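When the Helper Arm Won't Let Go: Tips From My Workshop
Posted in May by the Ristulham Workshop Notes desk
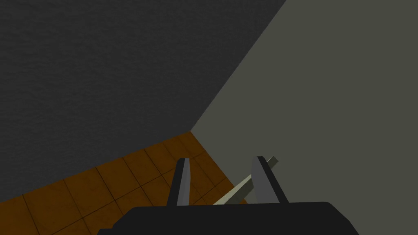

Simulator view: the rod sitting crosswise at the fingers, tiled floor behind.

I've had a little gripper arm helping me in the workshop for 2 years now, mostly holding sticks for gluing and passing me things when both my hands are sticky. I love it. I also got a nasty pinch from it last month, so this page is everything I've changed (and I do mean everything, right down to where I keep my coffee).

The trouble started with a long square rod. I told the arm to open, it opened partway, and then it just stopped with the rod lying at a slant. I did what anybody would do with a human helper - I reached in and grabbed the rod. The fingers closed again. Nothing broken, but I had a purple thumbnail for 3 weeks and said some words the dog hadn't heard before!

Now I try every new move in the simulator first. If a rod is slanting in there, I stop and fix the grip before I run anything on the bench.

My rules these days:

Kill the power before your hand goes in. The pause button doesn't count. Mine was paused when it bit me.

Mark the middle of long pieces with a pencil and have the arm pick them up there. A long rod held near one end wants to swing.

Wipe the finger pads. Mine had dried glue on them, and after 154 pickups without a cleaning I shouldn't have been surprised. A damp rag does it, and let them dry before you start again.

Turn the speed down. I run at 38 percent for anything longer than my forearm and I've never once missed the extra speed.

Keep the off switch on the side you stand on. Mine was behind the arm (I know, I know), so I had to reach past the thing to stop it. I screwed it to the front of the bench and moved my coffee to the windowsill.

If it stalls twice on the same move, quit for the day or do that step by hand. I use a plain bar clamp and it works fine.

Comments

gluepot: Same thing happened to me with a dowel. Does the slow setting make yours hum? Mine sounds like a fridge.

Reply from the author: A bit, yes! It quieted down once I tightened the base bolts.

backporchbench: Moved my switch after reading this. Took ten minutes and I feel silly for waiting.

Contact Ristulham Workshop Notes | Copyright, all rights reserved | Back to top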